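Hornley Bedside Set
Nightstand, storage basket and soft cloths
Sold by Sketik, Damitport

The Hornley set started out as a nightstand and then grew, the way these things do when customers keep writing in to ask what we'd put on top of it. So now it comes as a small cabinet in light wood with tapered legs and a flat top, a white plastic basket with cutout handles, and a bundle of our Mtshali cloths, which people buy for dusting and end up using for just about everything (one customer in town lines her sewing drawer with them, and we have no objection!). You can order the pieces together or one at a time.

The cloths come in teal and black. They're soft, a little fuzzy to the touch, and they crumple down small enough that a whole bundle tucks into the basket with room left for a book and your reading glasses. 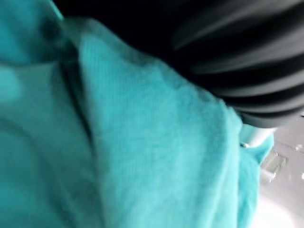 Can I wash the teal and black cloths together?
After the first wash you can. Wash the black ones separately once, in cold water, and from then on they can all go in the same load. Please skip the fabric softener, which leaves a coating on the fibers so that they only push the dust around. Tumble on low or hang them up.

The cabinet arrives with the legs packed alongside, and they screw in by hand. Set it on a blanket or a carpet while you do this, upside down, and go around all the legs loosely before you tighten any of them. If it rocks a bit afterward, try turning the cabinet a little before blaming your floor, and if it still rocks, write to us and we'll send out a packet of felt pads.
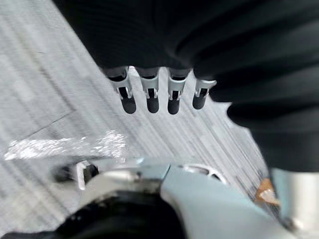
Words by Mirjam Nägeli, for the Sketik shop pages
Updated 1st January

I've had my own Hornley next to my bed since before we put it in the shop, so I'm hardly a neutral party, but I did want to say something about how it wears. The top picks up water rings if you're the sort of person who goes to bed with a full glass and no coaster. Mine has one. A rub with a black cloth and a dab of furniture wax took most of it out, and what's left of it sits under the lamp, where I've stopped noticing it. For everyday dust a dry cloth is plenty.

The basket is the part I was wrong about. I thought it would look too much like something from the laundry room, and I told Hubert Camenzind, who does our buying, as much for most of September. Then I took one home and filled it with 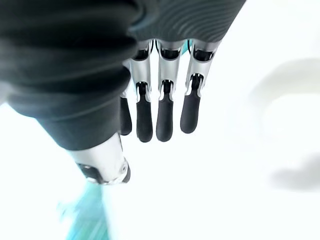
hand cream, chargers, two half-finished crossword books and a pair of bed socks, and for the first time in years I could lift everything off in one go and wipe the top down properly. The handles are what make it so easy. The perforated sides let the dust fall through, so give the basket a rinse in the tub now and then and let it drain on a towel.

It also does nicely on a closet shelf or at the foot of the bed, if you'd like the nightstand kept clear for a lamp.

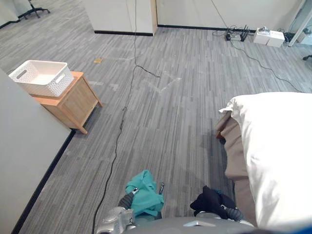

Hornley nightstand with white storage basket, shown beside a bed with white bedding.

Ordering

Mtshali cloths: pack of 6, teal and black mixed
Storage basket: white only
Hornley nightstand: light wood only
Stock number for the full set: 1,163

Delivery is free within 40 miles of Damitport. Farther out, we ship the cabinet and the basket in separate boxes, and they don't always turn up on the same day, so please give the second one a little time before calling. Returns are fine as long as the legs haven't been fitted, and the cloths need to be unwashed.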